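About Fundura

Fundura makes hand-held grippers and sells the recording service that goes with them. Our customers are companies and labs that want a robot arm to handle small everyday things and need good examples of people doing it first.

We started as a repair shop for packaging machines. A customer asked whether we could build a gripper that a person could carry to the table, and the first one took us most of a winter. We now have 7 people on staff, split between the workshop and the recording room.

What we offer

The Pelero kit is our main product. It comes with a pair of two-finger grippers, one for each hand, a camera mount, a charger and a carrying case. Kits can be bought or rented by the month. The current price is $2,901, and the older model is $2,289 while we still have parts for it.

Recording is booked by the session. You send us a list of tasks and we set up the table, do the takes and check the files before they go out. Most tasks are small ones, done with things from a desk or a kitchen shelf. 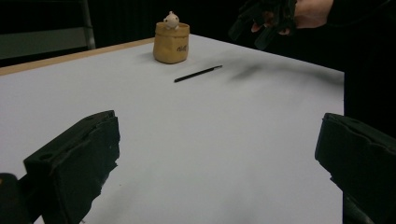

Tabletop work with a pen and a small container.

Our task list has grown to 121 entries, and customers can add their own. New entries get a short trial before we quote a price - some jobs sound simple and need a different finger shape.

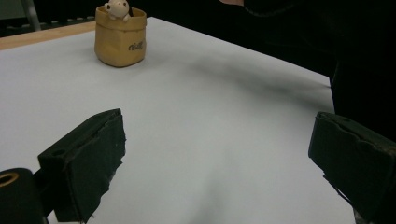

Finger pads are the part that gets replaced most often. We stock them in two thicknesses and ship them in sets of four. The fingers themselves come off with a hex key, which is in the case.

Who we work with

Ukodent uses our recordings to plan its tray-sorting line. Weidemann rents four kits each May for its training course and sends them back to us for service afterward.

Visits

The workshop is open to visitors from 9 a.m. to 3 p.m. by appointment. Use the contact form and tell us what you would like to pick up. You can bring your own objects and try a kit on them before you order.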